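Grelletti semi-hollow - refret or sell on?

fretwell_ish
Posted 7:42 am

Looking for opinions before I spend money. I have a Grelletti semi-hollow, serial ends 3976, bought from a chap two towns over in June. Body and finish are fine, binding is a bit yellow, pickups read healthy. The problem is the frets. The first five are worn nearly flat under the plain strings and someone has already levelled them once, so there isn't much left to take down. I get buzz on the G from the third fret up to the seventh.

Two quotes so far. One from Eichhorn, who want to do a full refret with new nut. The other is a partial, first seven only, from Finn Kohlhase who works out of his garage and did a good job on my bass. The partial is less than half the price.

Strings are 11s, action is set fairly low. Would you do the partial?

oldbridgepin
Posted 8:15 am

Full refret. A partial means matching new wire to old wire that has been levelled, and the old stuff up the neck will be lower. He'll have to take the new frets down to meet it, so you're paying for tall frets and filing them short.

Marl_Tone
Posted 8:31 am

Disagree with the above. I've had two partials done over the years and both were fine. If frets eight and up are in decent shape there is no need to pull them, and every fret you pull is a chance to chip the board. What's the fingerboard? If it's ebony I'd be more careful still.

fretwell_ish
Posted 8:50 am

Rosewood, or it looks like it. It's quite dry. I haven't oiled it yet as I didn't want to before the work.

I measured the frets last night with a cheap calliper. The upper ones are 35 thou and the first three are 25 or under. Second fret is the worst.

oldbridgepin
Posted 9:04 am

35 thou is already low. That's my point. You'd end up with the whole neck at 33 or so once it's all level and then you're back here in a few years asking the same thing.

Marl_Tone
Posted 9:12 am

Plenty of people like low frets. Fretless Wonders have been selling for decades.

oldbridgepin
Posted 9:14 am

Plenty of people also have those refretted.

Higinio Serrano
Posted 10:26 am

I'd ask a different question, which is whether the neck is straight. I had a Nerkeck archtop with the same buzz in the same place and was told it needed frets. It had a hump at the fifth and too much relief either side of it. A truss rod tweak got rid of half the buzz and a light level got rid of the rest. Put a straight edge on it before you pay for anything. Not a ruler, a proper notched one.

Also swap the 11s for 10s while you're checking and see what the relief does.

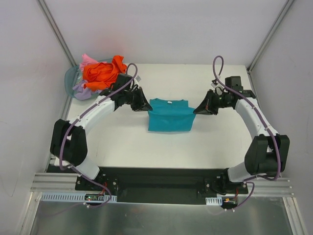 Two arms over the table, teal shirt between them

fretwell_ish
Posted 12:40 pm

Thanks Higinio. I don't own a notched straight edge but I can borrow one. I did the thing where you hold the string down at the first and last fret and look at the gap in the middle, and there's more of a gap than I'd like. I could get a business card in there and it rattled about.

Truss rod nut turns freely a quarter turn and then gets stiff. I stopped there.

Fidley_Dan
Posted 1:05 pm

Stop there is right. If it gets stiff after a quarter turn, take it off, clean the threads, put a tiny bit of light grease on and try again with the strings slack. Don't force it. A snapped rod will cost you more than both your quotes put together.

On the refret, I'm with the full job if it does need frets. I play a Fidley and had only the lower ones done. The feel changes when you go past the seventh and I notice it every time I bend up there. Some won't care.

Marl_Tone
Posted 1:22 pm

That sounds like a partial that wasn't blended properly. Done right you can't feel it. But I agree with checking the rod first.

fretwell_ish
Posted 6:18 pm

Took the nut off and the threads were full of old polish or something like it. Cleaned and greased. It now turns smoothly and I've given it a quarter turn with the strings slack. Tuned back up and the gap has come down. Buzz is gone from fret six and seven, still there at three and four.

I'll leave it overnight and look again. I've told Eichhorn I'm holding off for now. Finn says he'll look at it for nothing if I drop it in, so I'll probably do that next.

oldbridgepin
Posted 6:33 pm

Good result. Still think you'll want the full set in the end, but no rush if it plays. Ask him to measure every fret while he's got it on the bench and post the numbers.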